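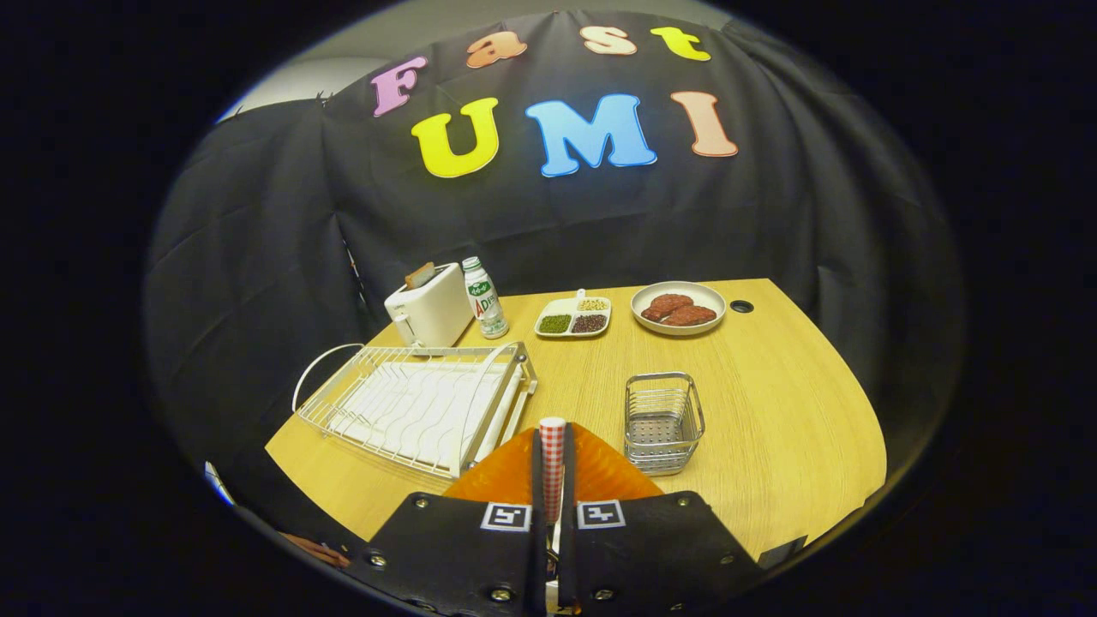
### 4.2 Does the divided plate change how people set out a breakfast?

Claims for compartment plates usually run ahead of the evidence. The trade literature says that a divided plate leads people to serve more beans and less meat, and that it does so without any instruction. Earlier work from the Dresden kitchen study is often cited in support. We looked at that work again and are less sure. Most of its sessions compared a divided plate with no plate at all, so any effect of the dividers is mixed up with the effect of simply having a dish on the table.

Our own layouts kept the dish count fixed. In the layout shown in Figure 3, the foods stand on a wood-grain tabletop in the order used for the mixed condition: a white two-slot toaster with one slice showing, a bottled drink beside it, then the divided plate, then a round plate with three meat patties. The divided plate holds soybeans in its small upper compartment, mung beans at the lower left and red beans at the lower right.

**Figure 3.** Mixed-condition layout. The beans share one plate with three compartments; the meat patties are on a separate round plate with a beige rim.

Across 251 sessions, people were asked to build a breakfast from the items on the table and to stop when they were satisfied with it. In 96 of these the beans were offered on the divided plate, and in the rest they were in separate bowls of matching color. If the dividers matter, the share of sessions in which all three kinds of bean were taken should differ between the two groups. It did differ, but by an amount we would not want to build an argument on. Much of the gap came from a single batch of 54 sessions run early in the morning, when people took more of everything, toast included. With that batch left out, the gap nearly closes.

There is a second problem, which the Caltance report passes over. A small compartment looks full with very little in it. A person who leaves the soybeans alone may dislike soybeans, or may think there are too few to bother with. The layout cannot tell these apart, and neither can a tally of what was taken. Zupan's plate trials rotated the foods through the compartments, which helps, but the rotation was dropped partway through and the results were pooled anyway.

We also doubt that the place of the toaster is neutral. It is the tallest thing many people own that belongs to breakfast, and it may well set the idea of the meal before the beans are noticed. When we moved it to the other end of the table in later sessions, several people began with the plate nearest to it, whatever that plate held. This was not something we had planned to measure, and we report it only as a warning to others using similar layouts.

The Gistex coding sheet, which we adopted for the sake of comparison, records a food as "chosen" once any of it leaves its dish. That is a generous rule. One mung bean counts the same as a full spoonful. We kept the rule so that our numbers could be set beside the older ones, but a weight-based measure would be better, and until one is used the case for the divided plate should be treated as open.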